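Suporte de pulso Dekier para câmera pequena - kit de montagem

Hokitgate / Peças para oficina / Braços e garras / Suportes

Código: 746
Situação: em estoque
Material: plástico preto
Conteúdo: 2 peças de suporte, parafusos, abraçadeiras e folha de montagem

O Dekier é um suporte para quem monta o próprio braço em casa ou numa oficina compartilhada e quer uma câmera pequena junto da garra. Foi desenhado na bancada da oficina Podunow e hoje é vendido em kit.

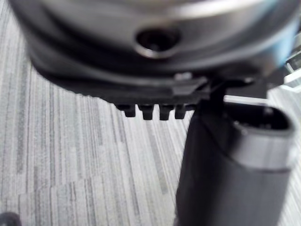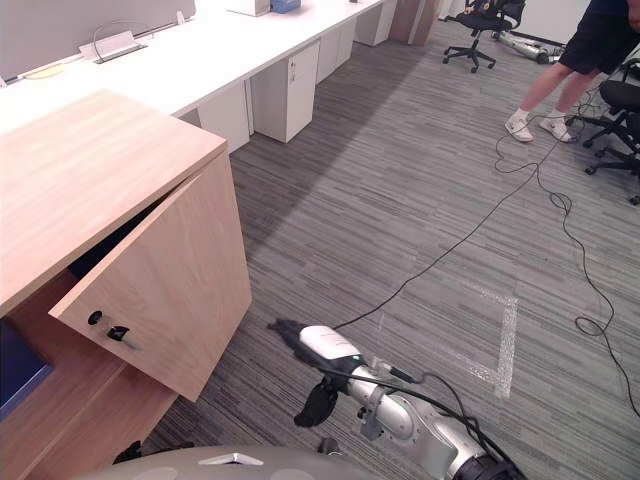 Primeira foto: carcaça prateada do pulso, suporte preto e dedo da garra, de perto. Segunda foto: o braço diante do armário com a porta aberta.

Descrição

O suporte tem duas metades que abraçam o pulso e se fecham com parafusos. A câmera entra por trás e fica presa por uma aba. Não é preciso furar o pulso nem desmontar a garra, mas convém retirar os dedos durante a montagem para ter espaço para a chave.

A peça foi pensada para projetos em que o braço trabalha perto de móveis comuns: abrir uma porta de armário, puxar uma gaveta, pegar algo numa prateleira baixa. Nessas tarefas a cabeça do robô muitas vezes perde a garra de vista atrás da porta, e a câmera do pulso passa a ser a única que mostra os dedos. Por isso a versão atual deixa a câmera bem recolhida. Uma parte do próprio pulso aparece no alto da imagem, o que é normal e serve de referência para conferir se a câmera saiu do lugar.

O que vem no kit

Metade superior do suporte
Metade inferior do suporte
Parafusos de fixação e arruelas
Abraçadeiras para o cabo
Chave sextavada
Folha de montagem em português

A câmera, o cabo, o braço e a garra não estão incluídos.

Montagem

Desligue o braço e apoie-o numa posição em que o pulso não caia sozinho. Limpe a superfície onde o suporte vai encostar. Gordura de mão já é suficiente para a peça girar depois de algumas horas de uso.

Encoste primeiro a metade superior, depois a inferior, e ponha os parafusos sem apertar. Gire o conjunto até a câmera ficar alinhada com os dedos da garra. Aperte aos poucos, alternando os lados. O plástico marca se um lado for apertado até o fim antes do outro.

Prenda o cabo com uma abraçadeira junto ao suporte e outra no segmento seguinte do braço. Entre as duas, deixe folga para o pulso girar 90 graus para cada lado. Depois mova o braço com a mão, devagar, por todo o percurso que ele vai fazer. Se o cabo esticar em algum ponto, refaça a folga antes de ligar.

O trecho que vai do braço até o computador pode ficar no chão durante os testes. Para uso contínuo, passe-o por uma canaleta ou fixe-o com fita, longe de rodas de cadeira e de onde as pessoas pisam.

Uso em oficina compartilhada

Quem divide o espaço com outros projetos costuma ter de desmontar tudo e montar de novo no dia seguinte. O suporte pode continuar no pulso. O que muda de lugar é a base do braço, e uma marcação em fita no piso ajuda a repetir a posição. Recomendamos fita de boa aderência no carpete e fita comum de pintura em piso liso.

Em armários com fechadura, decida antes dos testes se a chave fica ou não na porta. Uma chave no cilindro aumenta o volume da borda e pode encostar no dedo da garra quando a aproximação é lateral. Faça as primeiras passadas em velocidade baixa.

Ensaio de bancada

A versão atual foi montada num braço de teste na Podunow e passou por 3.052 ciclos de giro do pulso em junho. Ao final, os parafusos foram conferidos com a mesma chave do kit e um deles aceitou mais um quarto de volta. Sugerimos reapertar depois do primeiro dia de uso e, daí em diante, quando a imagem da câmera parecer deslocada.

Compatibilidade

O kit serve em pulsos de seção redonda, dentro da faixa indicada na folha de medidas. Para pulsos de seção quadrada existe o adaptador Ackermann, vendido separadamente - ele encaixa entre o suporte e o pulso e usa os mesmos parafusos. Em caso de dúvida, meça o diâmetro com um paquímetro no ponto mais largo e mande a medida pelo formulário antes de comprar.

Limpeza e manutenção

Pano seco ou levemente úmido. Não use solvente no plástico. Se a peça apresentar trinca perto de um parafuso, substitua a metade inteira. As metades são vendidas avulsas.

Envio e troca

Pedidos feitos pela loja Hokitgate saem com a folha de montagem impressa. Trocas por medida errada são aceitas se o suporte não tiver marcas de aperto.

Produtos relacionados

Adaptador Ackermann para pulso quadrado
Metade superior avulsa Dekier
Metade inferior avulsa Dekier
Jogo de abraçadeiras para cabo fino

Página atualizada em 13 de agosto de 2020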